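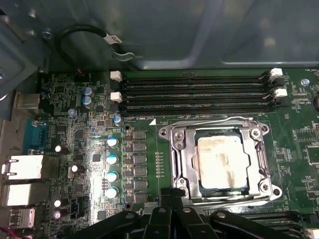
Figure 1. Processor in its socket on a green motherboard, with four empty memory slots.

4. Succession and the loyalty of the provincial councils

We turn now to the question that first drew us to Villivura, and which kept us there a good deal longer than our travel budget had in mind: why did the provincial councils stay with the ruling family through the change of leader, when so many careful observers expected them to drift away? The literature reviewed in Section 2 would lead a reader to look first at the army and the treasury. We did look there, and we found plenty to interest us, but the most useful evidence came from the minutes of ordinary council meetings, which are long, often dull, and (we say this with real affection) full of arguments over grazing fees and bus shelters.

Our collection covers 2,189 council votes held in the years on either side of the succession. We read each one for whether the council backed the position sent down from the capital, amended it, or set it aside without a decision. This last category matters more than it may sound. A council in Villivura rarely says no to the palace. It sends a matter back for study, and the matter may then be studied for a very long time indeed. Earlier work tended to leave such votes out as missing data, and we think a good part of the old picture of perfect obedience came from that choice.

Before the succession, the councils backed the capital in 58 percent of votes. Afterward the share was 55 percent. We would not want to make too much of a gap that small, and on its own it does little to support the popular story of a throne losing its grip on the countryside. What changed was the kind of question on which councils dragged their feet. Under the old ruler, delay gathered around taxes and the appointment of judges. Under his heir it moved to foreign policy matters with a local cost, above all the border closure that shut the market road at Kivi and left the traders there with stalls full of produce and few buyers on their side of the line.

The Kivi case deserves a little room. The closure was announced in April, in a short decree that had not been shown to the council first, and older members took this harder than the closure itself. Under the previous ruler a decree of that sort would have come with a visit, a meal, and several days of talk in which everyone present understood that the outcome was settled. We had been inclined to treat these visits as ceremony. After reading the minutes we came to see them as a working part of the system, a way for the center to learn what it would have to pay for cooperation, and for the councils to name a price without seeming to bargain.

Clarkia makes a helpful comparison. It lies far from the border, lost almost nothing by the closure, and yet its council put off the supporting resolution at three meetings in a row. Members there spoke of manners and of precedent, and one long speech went back over the founding agreement between the province and the ruling family nearly line by line. Material loss cannot explain Clarkia very well. A weakened habit of consultation explains it better, though we grant that the Trostex pipeline dispute, then in its second year, had already put the council in a sour mood.

We also drew on 400 interviews with council members, clerks, and former officials. These are described in Section 3, and readers who wonder about candor in such a setting will find our worries set out there at some length. Most of the people we spoke with kept a clear line between the family and the man. They had doubts about the heir's judgment, sometimes strong ones, and in the same breath took it for granted that the family would go on ruling. Surveys that ask only about "support for the government" run these two feelings together, and we suspect that forecasts of early collapse have leaned too heavily on them. Section 5 takes up the army, where the same line seems to be drawn less firmly.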